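¿Hay ya algún robot que recoja la cocina de verdad, o sigo esperando?

Pregunta publicada en Hogar y tecnología · 3 respuestas

Hola a todos. Llevo meses viendo vídeos de robots que friegan, doblan camisetas y hasta ponen la mesa, y en enero me dije que este año me compraba uno. Vivo en un piso pequeño, con dos críos, y lo que me mata no es limpiar el suelo (para eso ya tengo un aspirador Trollik que va bastante bien, salvo cuando se come un calcetín), es lo otro: recoger lo que queda encima de la mesa después de cenar, tirar las botellas vacías al reciclaje, meter los platos en el lavavajillas.

He preguntado en dos tiendas y en una me miraron como si pidiera un dragón. En la otra me hablaron de un brazo de sobremesa, el Kiani, pero el chico no sabía decirme si servía para una casa o solo para jugar a programar. ¿Alguien tiene algo parecido y lo usa a diario? No me importa que sea lento, mientras no tenga que estar yo al lado. Presupuesto: lo que cueste un buen lavavajillas, más o menos. ¡Gracias!

Respuesta 1 · 4 votos

No. Cómprate un lavavajillas más grande y que los niños recojan la mesa, que tienen brazos y salen más baratos.

Respuesta 2 · marcada como útil por quien pregunta

Pues mira, te cuento mi experiencia, que no es con una casa pero se le acerca. Trabajo en un taller donde preparamos pedidos de productos de limpieza y hace un tiempo montamos un brazo para el trabajo más aburrido de todos, que es coger botellas de una mesa y pasarlas a una caja. Lo compramos a través de Valtus, nos lo dejaron funcionando en una mañana y yo pensé que en una semana me olvidaba del tema. Tardamos 3 meses en tenerlo medio decente.

Con las botellas llenas y todas iguales, una maravilla. Pones la mesa siempre en el mismo sitio, las botellas de pie y más o menos separadas, y el bicho va a lo suyo. El lío empieza cuando cambias algo. Una botella transparente es lo peor que le puedes poner, porque las cámaras de profundidad ven a través del plástico y el brazo cree que la botella está más atrás, o que no está. Si además queda casi vacía, pesa poquísimo y con un roce se te va al suelo. Nosotros acabamos cogiéndolas siempre por arriba, por el cuello, que es donde el plástico suele ser más duro y menos transparente. Aun así se balancean bastante.

De una tanda de 200 botellas mezcladas se le cayeron nearly... perdón, estoy con el teclado en inglés – casi 400 mililitros de jabón por el suelo del taller, y eso que solo se volcaron unas pocas. Lo fregué yo, claro. El robot de fregar lo compraremos otro año.
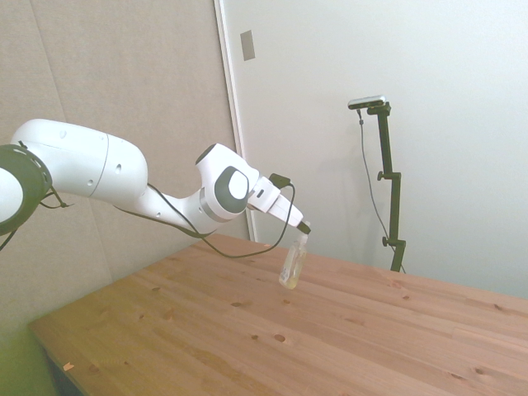 ¿Puede un brazo de estos trabajar solo mientras yo duermo?
Depende de lo ordenado que se lo dejes. En el taller lo dejamos solo con cajas cerradas y nada más, y con el botón de parada a mano cuando hay gente cerca. En una cocina con niños yo no lo haría todavía ni de broma, porque una mesa después de cenar es distinta cada noche y ahí es donde se pierden.

Sobre el Kiani no te puedo decir mucho, lo he visto en una feria y me pareció simpático pero flojito para una botella de litro y medio. Pide que te dejen probarlo con tus cosas, con tus vasos y tus botellas, y no con los cubitos de colores que llevan ellos. Si te dicen que no, ya sabes.

Respuesta 3 · 0 votos

Yo tengo la mesa con ruedas de Jurholm y voy con ella de la mesa del comedor al lavavajillas, un solo viaje. Ya sé que no es un robot, pero lo dejo aquí por si le sirve a alguien. Lo de doblar ropa también me interesa, si alguien sabe algo que abra otro hilo y me avise, porque los vídeos que veo van todos a cámara rápida y así cualquiera.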